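15 September 2018
Notebook, J. Esteves
Faucet aerator scale, continued

Picked up where the last entry stopped. The two aerators from the Hevora test line have been in citric acid overnight and both came out with the mesh clear. The third, left in plain water as the control, still has a crust over most of the outer ring. No surprise there. The open question is whether the acid attacks the silicone washer, and one night is too short to tell.

Washers went back on the bench, blotted dry, and I checked them against a new one from the same bag. No swelling that I can feel. The one from cup A has a dull face on the side that sat up against the brass. It could be etching or a film left by the scale as it dissolved. Wiped it with alcohol and the dullness stayed. Marked it and set it aside.

Flow check. Same bucket and same stopwatch as before. Ran each aerator with the supply valve fully open and again at the half mark. The cleaned ones are back to an even stream at both settings. The control throws a side jet to the left when fully open and dribbles at half. Rotating it in the housing moves the jet with it, so the fault is in the insert and the housing is fine. Ko's earlier note blamed the housing thread. I would strike that.

Flushed 2000 mL through each cleaned insert before the flow check to get the acid out. Test strip on the last of the flush matched the tap. The control got the same flush so that the handling is equal.

Scale sample. Scraped what I could off the control with a wooden stick and put it in a labeled vial. It fizzes in vinegar, so mostly carbonate. There is a brown fraction at the bottom that does not react. Probably iron from the old riser. Want to see if the brown part is present in the inserts from the Zudo units, which are on the newer pipe. If it is absent there, that settles where it comes from.

Change to the procedure: the old sheet says to soak the whole spout end in a bag of acid tied on with a rubber band. I have stopped doing this. The bag leaks at the band, the acid runs down the outside of the spout and sits in the joint at the base, and the finish there goes cloudy. Remove the insert and soak it alone. If it will not unscrew by hand, use the rubber strap wrench - no pliers, the housing goes oval and then never seals.

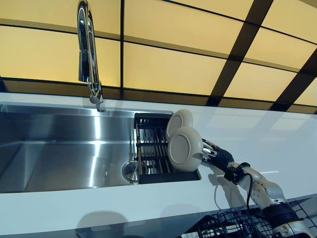 Spout height matters more for splash than I had allowed for. A long free fall gives the stream time to break up, and a scaled insert makes it worse by starting the breakup at the outlet. On a tall chrome gooseneck like this one, standing behind the rear edge of a stainless sink, the drop to the basin floor is large to begin with. A wire dish rack fitted into the right part of the basin changes the result again, as any stream that lands on the wires scatters. For the splash runs the target should be the open left part, with nothing under the outlet except bare steel. Add to the sheet: note the landing surface for every run. The earlier runs do not record it and I cannot use them for comparison.

Splash method, draft. Paper towel squares taped along the counter edge, weighed before and after. 3 runs per insert, same valve setting, same run time. Needs the small balance, which Steritz still have for calibration. Until it is back I can only do it by eye, and I would sooner wait.

To do:
- Washers A and B back in fresh acid, 100 mL each, leave until they fail or I run out of patience. Lids on this time.
- Pull two inserts from the Zudo units, bag separately, do not rinse.
- Ask Ko where the riser was replaced and where the old pipe still runs.
- Order inserts in the same thread. The last bag has 2 left.
- Repeat the flow check in December on the cleaned inserts with no further treatment, to get a regrowth figure.

Cup C has a hairline crack near the rim. Thrown out, replaced from the shelf.

J.E.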